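Flour, Water and a Fixed Schedule: Inside the Bread Line at Karkeo

March 2020

The bakery supervisor at Karkeo keeps a clipboard on a nail beside the spiral mixer, and most of what she has to say about bread can be found on it. Each sheet covers one batch of seeded tin loaves. The columns are flour temperature, water temperature, finished dough temperature, bulk time, proof time, bake time and core temperature. A last column, narrower than the rest, is headed "Notes" and is usually blank.

"If the notes column has writing in it, something went wrong," she says. "I read that one first."

Karkeo runs a single plant on the east side of Drovasden, in a building that used to store farm equipment. It supplies sliced bread to cafes, two hospital kitchens and a number of sandwich counters in the town. The supervisor came to the company from a laboratory job at the Gesura mill, where she tested incoming wheat for protein and enzyme activity. She agreed to be interviewed on the condition that she not be named, and that the article not call the bread "artisan."

"It's a tin loaf with seeds in it," she says. "I want it to be the same tin loaf every day."

The first question for her is always water. The target for finished dough is 77 degrees Fahrenheit. Flour comes out of the silo at whatever temperature the silo happens to be, and the mixer adds heat through friction. Water is the one ingredient whose temperature can be set quickly, so the water absorbs all the correction. In summer the plant uses a chiller. In winter it blends from the hot line.

"People ask about flour brands. I ask them what their dough temperature was, and they don't know. Then we can't really have a conversation," she says. "Four degrees warm and your proof is short by a good margin. You won't see it in the bowl. You see it when the loaf comes out with a big hole under the top crust."

The friction figure has to be worked out for each mixer. The plant has two of the same model, bought three years apart, and they do not heat the dough equally. The older one runs warmer on second speed. The supervisor suspects the bowl bearing but has not been able to prove it, and the service firm found nothing out of tolerance. Each mixer has its own correction, written in marker on the guard.

The seeds go in last. They are soaked overnight in cold water and drained for 40 minutes before use. Dry seeds take water from the dough while it proofs and again after baking, and the crumb goes stale sooner.

"We used to put them in dry," she says. "The loaf was fine on the day. On day two it crumbled when you buttered it. The customers who noticed were the sandwich counters, and they noticed right away."

Draining was harder to settle than soaking. Seeds drained for too short a time carry loose water into the bowl and the dough turns slack in the final minute of mixing. The plant tried weighing the seeds before and after, which worked, but took an operator off the divider. A fixed drain time on a sloped screen gave nearly the same result with less handling.
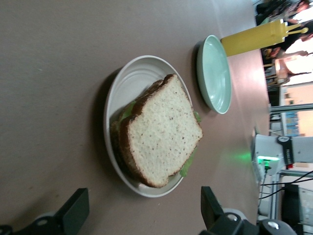
The sandwich counters account for most of the changes made to the loaf in the last two years. Their complaints are specific and, in her view, more useful than anything that comes back from a tasting panel. A cafe customer who does not like the bread orders something else. A person making sandwiches for five hours will phone to say that the slices are tearing at the lower corner.

"Tearing at the lower corner is a depanning fault," she says. "The loaf sat in the tin too long and steamed itself. The crust goes soft at the base. So I know which part of the line to go and look at, and I know it was probably the second half of the shift."

Slice thickness is another matter on which she has firm opinions. Karkeo offers two settings on its Jacquet Street price list, so called after the old sales office. The thin setting is meant for toast and the thick one for filled sandwiches. She would prefer to drop the thin one. A seeded crumb is interrupted at every seed, and a thin slice has less material around each interruption. The blade also drags seeds through the face of the slice when it needs changing.

"You can hear it," she says. "The slicer has a different note when the blades are dull. The operators change them on the hour count, but I've told them that if they hear it, change them early and write it down."

Cooling limits everything after the oven. Loaves leave the tins with a core temperature of 205 degrees and have to be below 95 before they are sliced. On the open racks this takes a little over two hours in November and longer in July. The plant has no vacuum cooler and she has not asked for one. The quotation she saw assumed a volume that Drovasden does not eat.

What she did ask for, and received, was a second run of racking and a ducted fan at the warm end. Before that, the racks nearest the oven cooled more slowly than the rest, and loaves from those positions went through the slicer slightly gummy. She traced the fault by logging rack positions over 617 loaves and marking every one that left residue on the blades. Of those, 529 were clean. The remainder came almost entirely from three rack positions.

"It was tedious and it took most of a week," she says. "But then I had a drawing with three squares shaded in, and the fan was approved the same afternoon."

The flour is a blend of two deliveries from Gesura, a stronger spring wheat and a softer winter wheat. The ratio moves a few points when the new crop arrives. The supervisor still reads the mill certificates line by line, and looks at falling number before protein. Falling number is a measure, in seconds, of how much starch-splitting enzyme is present. A low result means sprouted grain and a sticky crumb. She likes to see 300 or a little above and has sent back one load in her time at the plant – she declines to say how far below it was.

"Protein is the number everyone quotes," she says. "You can work around protein. You add a bit of water or you take a bit out. With bad enzyme activity there's not much you can do at our end, and the loaf will look all right until somebody cuts it."

On home baking she is brief. She bakes at home perhaps twice a month, in one tin, with the plant's recipe scaled down. She recommends a probe thermometer and a scale that reads to the gram. She does not keep a sourdough culture. A loaf baked at home should be left until it is fully cold before slicing, she says, and hardly anyone does it, herself included.

The next change planned for the line is a longer bulk time on the early batch. The present schedule was set when the first truck left at five, and it now leaves at six. The extra time could go to the dough. She has run four trial batches and the sheets are on the clipboard, at the back. Three of them have an empty notes column. The fourth says "divider stopped, sat 11 min," and she intends to repeat it before changing anything.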